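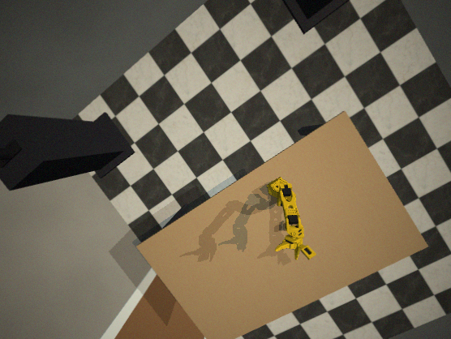 Dalitz simulation environment, overhead view of the arm at its table. Rendered image.

Dalitz Tabletop Simulation Package
Offered by the Mapplebeck Manipulation Laboratory, Cundbridge

Dalitz is a simulated workcell for research on learned grasping. It provides one arm with a two-finger gripper, a plain tabletop, and a set of numbered cubes. Groups use it to record demonstrations, train control policies, and test them under fixed conditions before any time is booked on hardware.

Method
Each episode places a cube at a random position and angle on the table. The operator or the policy then has a fixed time to grasp and lift it. Lighting is drawn anew for every episode, so that a policy cannot rely on one arrangement of shadows. Views are rendered from overhead and from close to the gripper, the latter with a wide circular field of view. Both are stored with joint positions at every time step.

The reference collection holds 1,654 episodes recorded by Estrella Pacheco and Osian Bowen. A baseline policy trained on the full collection lifted the cube in 73 percent of test episodes. Most failures came from a finger touching the cube before the gripper had closed. Policies trained on the overhead view alone did worse, and the group recommends using both. 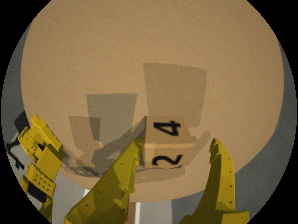

What Is Supplied
Scene files and arm model
Numbered cube set
Reference episodes with both camera views
Baseline policy and training settings
Test script with fixed starting positions

Current Release
Version 2, issued 16 December 2023. Episodes recorded with the earlier version load without conversion, but test results from the two versions should not be compared. The contact settings for the fingers were revised in October.

Access
The package is available to academic groups under the Watska research license. Requests should name a responsible investigator and be addressed to Montserrat Galindo, Laboratory Office. Technical questions are handled by Kristof Verschueren.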